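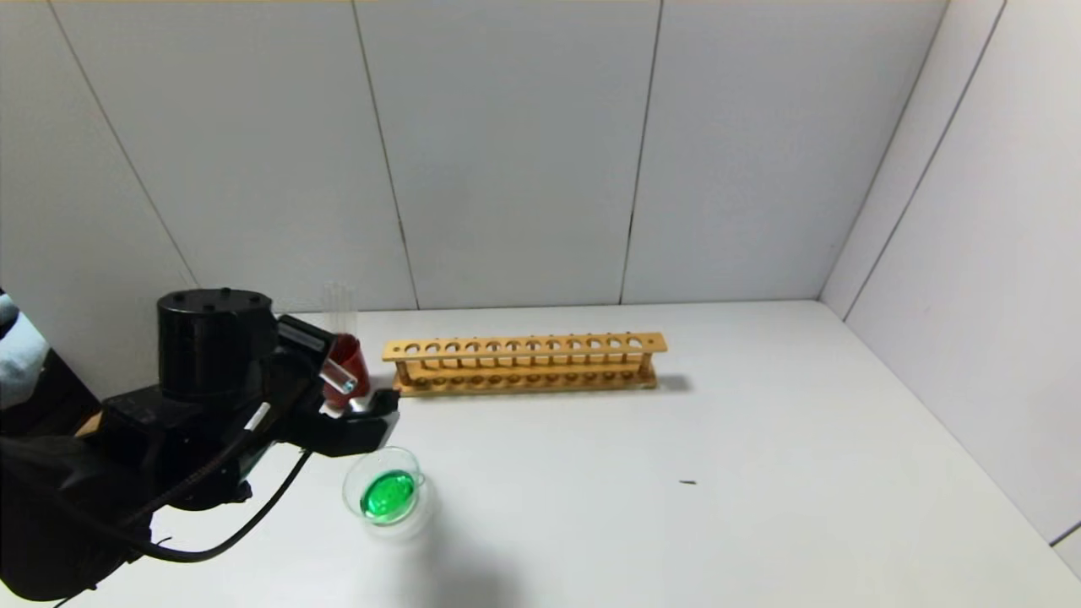
From the Glassware Corner

Dear members of the Driltstead science club,

In June we received 133 test tubes from the old Murnen school, together with some racks and a box of things which had no name on them. I promised to write a few words when the sorting was finished. It is not completely finished, but the main part is, and many of you have asked me how you should handle the tubes and the wooden racks at home, so I write it now.

First, the glass. Every tube was looked at against a window before it went to the shelf. Please do the same when you take one. Hold it by the upper part and turn it slowly. A small star near the bottom is a crack that begins, and such a tube must not be heated any more. We put aside seven tubes like this. They can still hold colored water for the little children's table, but please do not mix them with the good ones. I have marked them with a stripe of green nail polish under the lip.

Second, washing. Warm water, a drop of dish soap and the narrow brush. The brush should be pushed in gently, as the wire end can break through the bottom (I did this once in Rozīte, where I taught before, and I still remember the sound). After the soap, rinse two times with tap water and once with distilled water, if you have it. Then let the tubes dry upside down on the peg board. A wet tube should not go directly in a wooden rack. The water collects in the base, the wood becomes gray, and after some months it smells like a cellar.

Now the racks. I like the long wooden one with a single row of twelve holes. It is plain light wood, the upper rail carries the holes, and in the base board there are shallow round places where the bottoms of the tubes sit. For our evening classes it is better than the short double racks, because a child can see the full row from left to right and understand the order. When we make the cabbage juice experiment, we go from the sour side to the soap side and the colors stand in one line. With two rows somebody always reads them in the wrong direction.

Some advice for this rack. Do not lift it by the middle of the upper rail when it is full. Take it with two hands, one at each end, and hold it by the base. If a tube does not slide in easily, do not press. Some of the tubes from Murnen are a little wider than ours, and they belong to the Gernuler rack, which has bigger holes. Once a year the wood can be wiped with a cloth and a very small amount of linseed oil. Leave it for two days before use.

About the small red cups: they are for rinsing water and for nothing else. Last season they were used also for salt, for seeds and one time for tea. If each cup has only one job, we do not have to guess what is inside. The clear cups are for the solutions and they get a paper label, also when you are sure that you will remember.

For the first class of autumn I need over 40 paper labels cut in advance, and somebody who can bring distilled water, two bottles. There are also 70 cork stoppers to be sorted by size. It is quiet work and can be done while listening to the radio. If you would like to take them home, they are in the shoe box beside the sink, with a paper that shows the three sizes.

Borrowed glass should be written in the blue notebook, with your name and how many pieces. If something breaks, write this too. It is not a problem, I only want to know what we have on the shelf.

The next part will be about the burners and the old scale, when I have found the missing weight.

Aušra Kivi
7 September 2024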